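Sundetton Adjustable Bed Base: Owner's Guide
Section 3: Making the Bed, and Keeping It Made

You have assembled the base, paired the remote, and raised your own feet above your head at least once to see what it felt like. Welcome back to level ground. Section 3 covers the bedding, a subject most owners believe they already understand, and the one that produces most of our mail.

Before you start

You will need:
- One fitted sheet, deep pocket
- Four corner straps (in the bag marked C, which you may have thrown out with bag B)
- The remote
- A clear floor on both sides of the bed

Read the sheet's label before you wash it for the first time. Cotton shrinks. A sheet that fits perfectly in the store will fit almost perfectly after one wash and will spend the rest of its life trying to get off the mattress.

3.1 Flatten the base

1. Press and hold FLAT until the motor stops. The light on the remote blinks while the base is moving and goes steady when it is done.
2. Press LOCK. The remote will now ignore you, your children, and anything that sits on it.
3. Look under the bed. Remove shoes, chargers, and pets. Check again for pets.

CAUTION: Never make the bed while the base is moving. The head section lifts slowly, but it does not stop for fingers.

3.2 Clear the top

Whatever is on the mattress has to go somewhere else, and "the other side of the mattress" is not somewhere else. We know that a bed is the largest table in most homes and gets used that way. Laundry is sorted there, suitcases are packed there, and taxes have been filed there. All of this is fine with the base flat and locked.

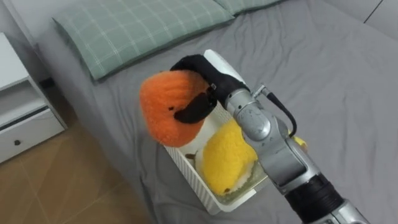 Trouble starts when someone presses HEAD UP with a day's worth of belongings still on board. Things slide toward the middle and stay there. The base is rated for sleepers, and it treats everything else as cargo.

4. Take off the top covers and fold them over a chair.
5. Take off the old sheet, starting at the foot. Starting at the head also works but pulls the mattress toward you, and then you have to do section 2.6 all over again.
6. Check that the mattress is sitting against the retainer bar at the foot end. If you can fit your hand between them, push the mattress down until you can't.

3.3 Fit the sheet

7. Find the corner with the tag. On most sheets this is the bottom right. On some it is the top left. On a few it is wherever the factory felt like putting it that morning.
8. Fit the two head corners first. The head section travels farther than any other part of the bed and will find a loose corner on its first trip.
9. Walk to the foot and fit the last two corners. The fourth one will be too short. It always is. Lift the corner of the mattress with one hand and pull the sheet under it with the other.
10. Smooth the sheet from the center outward with the flat of your arm.

NOTE: A fitted sheet on an adjustable base will never be as flat as one on an ordinary bed. The fabric needs slack to bend with the mattress. If yours is as tight as a drum when the bed is flat, expect a corner to let go at about the point where you get comfortable.

3.4 Attach the straps

11. Clip one strap across each corner, underneath, from side hem to end hem. The clips open toward the floor.
12. Pull each strap until it is snug, then let it back out one notch.
13. Press LOCK again to release the remote. Raise the head all the way, then the foot, then press FLAT.
14. Inspect the corners. If one has popped off, refit it and loosen its strap by another notch. If all four have popped off, you have bought the wrong size of sheet, and we are sorry. 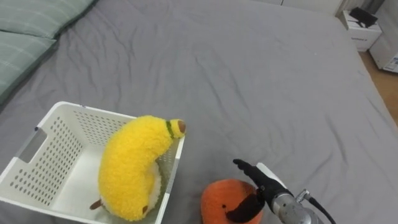 Fitted sheet with everyday creases. Ironing is permitted but not covered by this guide.

3.5 Pillows

Pillows go on last. Keep them away from the gap behind the head section, which opens up when the base rises and closes again on whatever has fallen in. Horácio Garcia, who runs our repair desk, keeps a shelf of what he has pulled out of returned bases. It holds 1717 items as of November, a good share of them single socks. He would like the television remotes to be claimed.

CAUTION: If something does drop into the gap, raise the head fully and press LOCK before you reach in. Do not reach in first and look for the remote afterward.

3.6 If things go wrong

The sheet creeps toward the foot: The head straps are too loose. Tighten both by one notch.

The sheet makes a ripping sound: It is ripping. Lower the base.

The remote does nothing: It is locked. See step 2. If it is unlocked and still does nothing, change the batteries.

The base hums but does not move: Something is underneath it. See step 3, with particular attention to the part about pets.

The bed looks unmade an hour after you made it: This is outside the scope of the warranty.

Replacement straps are sold in sets of four. Have the model number ready when you order; it is printed on the underside of the base, where you will not want to go. Copy it here now, while you are still in the mood:

Model no. ______________

Continue to Section 4: Massage Settings, and Who Asked for Them.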